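Re: [tape-trade] Mumosov reissue, wrong speed on side B?

On Saturday a list member wrote:

> My copy of the Mumosov tape on Postine runs sharp from the
> third track on. Is it the dub or my deck? The old Nisus
> pressing sounds fine next to it.

It is the dub. I checked two copies on two decks, and both drift the same way.

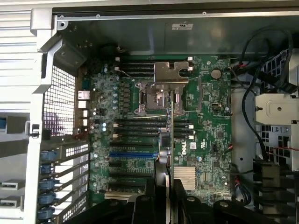

Baranauskienė
list archivist, tape-trade

Side A matches the Nisus vinyl to within what I can measure. Side B starts correct, then steps up 3 percent at the gap before track three and stays there. A step like that points to a splice between two source reels, the second one recorded on a slower machine.

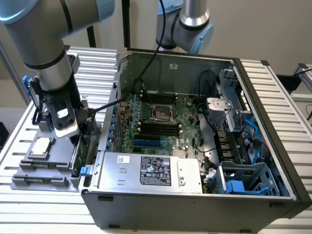
It also explains why the drum machine sits at a steady tempo on either side of the gap. If the deck were at fault, you would hear the pitch wander. To correct it, transfer the side flat, split the file at the gap and slow the second part by resampling. Do not use time stretch – it smears the hi-hats.

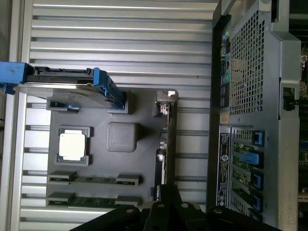 My transfers of both versions are in the list archive as 24-bit files, with the noise left in. A second copy is kept offline. Ask for item 318 if you want the raw side B. The corrected version is not up yet – I still have to set the level of the last 6 minutes, where the bass synth clips on the tape itself. 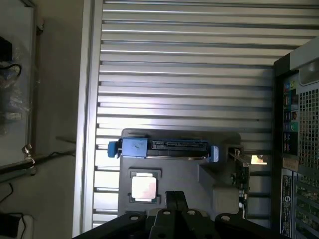
Postine has been told. They have offered no repress so far, but the October batch is said to come from a new master. If yours is from that batch, please post the matrix code from the shell.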